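I spent most of October making linocuts of my own street and I have opinions now, so this is going to be a thread.

1/ It started because they're tearing down the old Vurklow bakery on my corner. I wanted one good drawing of it before the fence went up. I drew it four times from the sidewalk and every one looked like a real estate flyer.

2/ Then I went home, made soup, and drew it from memory at the kitchen counter. The windows came out too big and the chimney leaned the wrong way, and it was the first one that felt like the place! So that's the one I carved. 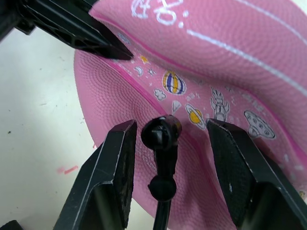
3/ Okay, the carving

I use the soft gray lino from Skella, the kind you can cut without warming it up first. (I know, I know, the traditional brown stuff holds a finer line. My thumbs don't care.) The brick wall took me three evenings. Every brick is a little cut on the top and the left side only, and your eye fills in the rest.

4/ Things I got wrong: I forgot to flip the lettering on the sign. So my first proof said BAKERY backwards, very proudly, right across the middle. I patched it with a scrap of lino and glue and you can still see a faint ridge if you tilt the paper. I kind of love the ridge.

5/ Printed an edition of 30 on Tundov paper, the cream one with the rough edge. By hand, with the back of a spoon, at my desk. The first few are pale and the last few are so heavy the bricks closed up. I signed them all anyway.
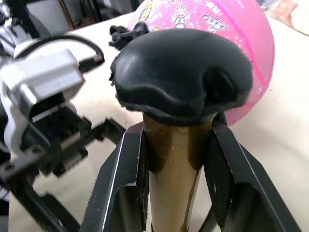
Beyene replied that a spoon is fine for small blocks but a wall of solid black really wants a press, and that the pale prints would be the ones people ask for. I grumbled at this for a whole day. Then I put a pale one next to a dark one on the shelf and yeah, the pale one looks like early morning on that corner. The dark one looks like a power cut.

6/ So for the second street print (the laundromat with the striped awning) I'm leaving way more white. I'm also trying two blocks, one for the black and one for a dusty pink on the awning, and lining them up is making me want to lie down on the floor.

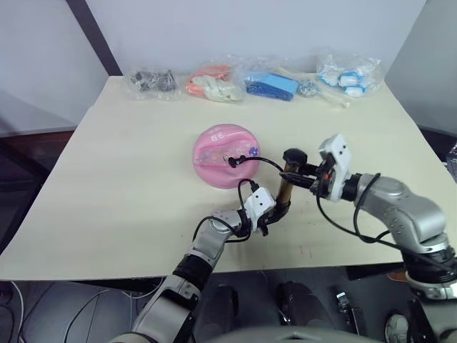
7/ Mixing that pink has eaten my whole week. Straight from the tube it looks like bubble gum, and if I add too much brown it goes the color of a bandage. I want the awning faded but still cheerful. The round lid on the table, the one with the purple flower sticker, is closer to it than anything I've rolled out so far, so I'm mixing toward that pink and then knocking it back with a speck of gray.

8/ If you have a building you walk past every day, try drawing it with your back to the window. Mine has a door I had never noticed until I couldn't remember where it went, and I had to put my shoes on and go look.

9/ Laundromat proofs next, once the registration stops fighting me. The last one was off by the width of a whole stripe.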